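From the Packing Side: What the Arms Change and What They Don't

Most of you have heard by now that the fruit room at Plistwood is getting robot arms for the basket line. Some of you have worked next to them already. We have had a lot of questions since the November meeting, and this item tries to answer the ones that came up most often. It covers January 2018 and what we know so far about the months after that.

First, the background. The basket line packs small gift baskets of mandarins and other citrus for the Bomel stores. In a normal week it puts out 700 baskets. In the holiday season the number goes up to roughly 4000, and that is when people end up on double shifts doing the same reach and drop all day long. Sore wrists and shoulders are the most common complaint we get from that room. The two-arm station from Begum was brought in to take over part of that reaching.

The station does one job. It picks a piece of fruit off a white table and puts it in a basket. It does not sort or check for soft spots, and it does not tie the ribbon or fill out the store slip. All of that stays with the crew. What moves off your plate is the placing, and only for the standard basket. The tall baskets and the mixed boxes are still packed by hand.

There are small cameras down at the grippers as well as one higher up that looks over the table. The operator can bring up any of the views on the screen, and learning to read them is a good part of the first day of training. A gripper camera held close to a plain surface shows very little besides joint lines and shading, so new operators should get used to checking the wide view before they decide something is wrong.

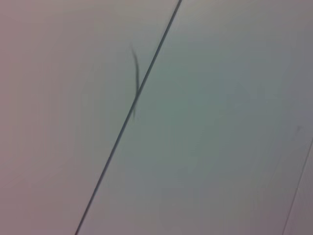
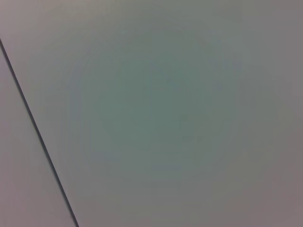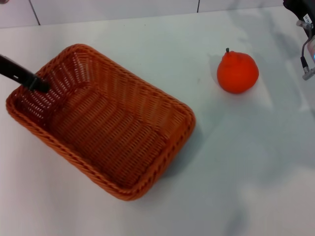 Will people lose hours on the packing line because of this?

No hours are being cut through the spring schedule. Two people per shift move from placing to running and watching the station, at the same rate of pay or better, and the rest of the crew stays on sorting, checking and finishing. The holiday season schedule has not been written yet. When it is, it will be posted in the break room before sign-up opens, the same as every year.

The change people notice first is the pace. The arms are slower than an experienced packer. Over a full shift they keep the same speed from start to finish, and the person at the station spends the time watching, clearing the table and setting out the next basket. Several packers told us this was harder to get used to than they expected. Standing and watching is tiring in a different way, and we have asked for a stool at the station and for people to trade places every 49 minutes, which fits the break bell. The stool is on order.

The other change is cleaning. The tabletop has to be wiped down at the start of the shift and again after lunch. Hairs and lint show up clearly on the close cameras, so hairnets are now required at the station as well as at the sorting belt. Use the gray cloths and the plain cleaner only. The blue spray leaves a film.

A few practical points for anyone signing up:

Training is two half days, paid, in the fruit room. You do not need any computer background. You will learn how to start and stop the station, how to read the camera views and how to reset after a dropped piece.

Keep your hands off the table while the arms are moving. Press stop first, wait until both arms are still, then reach in. This applies to leads and maintenance too.

Report every stop on the sheet, even the short ones. The Wulow plant ran the same station for its first 1000 baskets before anybody wrote down the stops, and they had to go back and do it over - we would like to skip that part.

Sign-up sheets for the next training group are by the time clock. If you have a wrist or shoulder restriction on file, put a check next to your name and you will be placed first.

Recent items
Parking Lot Repaving: Which Gate to Use
New Locker Assignments for Second Shift
Cold Room Gloves Are Back in Stock
Notes From the November Meeting
How to Trade a Shift Without Losing Your Bonus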